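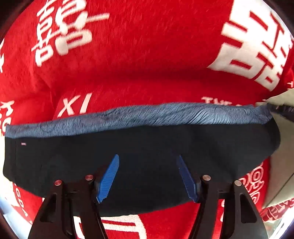 Page 89

Chapter 4
What Cloth Says

By Kylie Hapeta
April 29, 2022

My grandmother had a tea towel she wouldn't let anyone dry a dish with. It hung on the oven door for as long as I knew her, and if you reached for it with wet hands you got a look. It had a calendar printed on it, years out of date, and a border of wattle. I asked her once what it was for and she said it was for looking at. I've come to think that was a perfectly good answer, and it's more or less the answer this whole chapter is built on.

In Chapter 3 we talked about how cloth is made - the fibres, the spinning, the difference between a weave and a knit, why velvet has a pile and a bedsheet doesn't. If you skipped it (I know some of you did), go back and at least read the part on pile, as I'm going to lean on it here. Now we get to the part I like best, and that's what people put on cloth once they've got it. Words, mostly. Words and signs and lucky marks, and the odd football team.

Start with your own house. Before you read any further, get up and find every piece of cloth with writing on it. Don't count the care labels, we'll do those in Chapter 6. I did this with my first class at Callport and they came back the next morning a bit stunned. T-shirts, of course. But also bath mats, cushions, a beach towel from a bank, an apron with a rude joke, a dressing gown with somebody else's initials on it. One student, Bello Olatunji, brought in a length of wax print his aunt had been given at a wedding, with the names of the couple worked into the pattern so neatly that he'd worn it as a kid without ever knowing it could be read.

I love that story and I've told it far too often. It gives us our first big idea, though, so write it in the margin: lettering on cloth can be read, or it can be recognised, and those are two separate things.

Take the double happiness sign. It's made by setting the Chinese character for joy beside itself, so you get a pair standing shoulder to shoulder, and it goes with weddings the way confetti does. You'll find it on envelopes, on teapots, cut from red paper and stuck on doors, and on bedding, very often in red. Plenty of people who can't read a word of Chinese know it straight away and know that it means a marriage and good wishes. They aren't reading it. They've seen it at enough parties, that's all, the same way you know a stop sign from the back.

What interests me is how much rough treatment a sign like that can take. You can draw it fat or thin, square or rounded, and people still get it. Put it on something fluffy and the edges go woolly. Sit on it, fold it, throw your coat on it, and it carries on saying what it says.
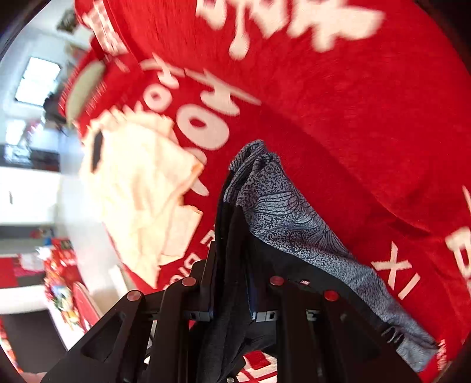

Colour does a lot of the work too. I was taught (by a very stern woman at Gunawardena, the old dye works where I had my first job) that you should always look at the colour before you look at the pattern, because the colour got there first. A buyer across a shop sees red. Then she sees that there's something on the red. Only when she's near enough to touch it does she find out what. So there are really three distances to think about - across the room, across the table, and in the hand - and a good designer has something going on at each of them.

You can try this with anything. Prop a patterned cloth on a chair and walk backwards until the pattern turns to mush. Mark the spot with tape. Then do it again with a pattern that has fewer, bigger shapes and see how much farther back you get. My own record is a Zeria curtain from the seventies with poppies the size of dinner plates, and I ran out of hallway.

Now, a word on who gets to write on cloth. For most of history it was slow work. Stitching a name by hand takes an evening, and weaving one into the cloth takes a loom set up for it. That meant the words were kept short and they tended to matter: a name, a blessing, a date. Printing changed that. In August I visited the Ivov mill, where they print 700 metres of cloth before morning tea, and nobody on the floor could tell me what the writing on it said. They didn't need to. They were watching the registration marks.

I don't say that to be snooty about it. Some of the best-loved cloth in the world is cheap print. But it does raise the question we'll spend the rest of this chapter on, which is whether a word still means something when it's been repeated until it's a texture. We'll look at 4 kinds of written cloth, beginning with the kind you wrap a baby in.

Comments

wattleandweft: Did the tape exercise with my Year 9s. We ran out of tape.

D. in Moss Vale: Is the care label chapter up yet? Been waiting on that one.

pins_n_noodles: My nan had the same tea towel rule!! Hers had lighthouses.

Related

Chapter 3: Pile, Weave and Knit
Chapter 5: Borders and Fringes
Chapter 6: Reading the Care Label
Dyeing at Home Without Ruining the Laundry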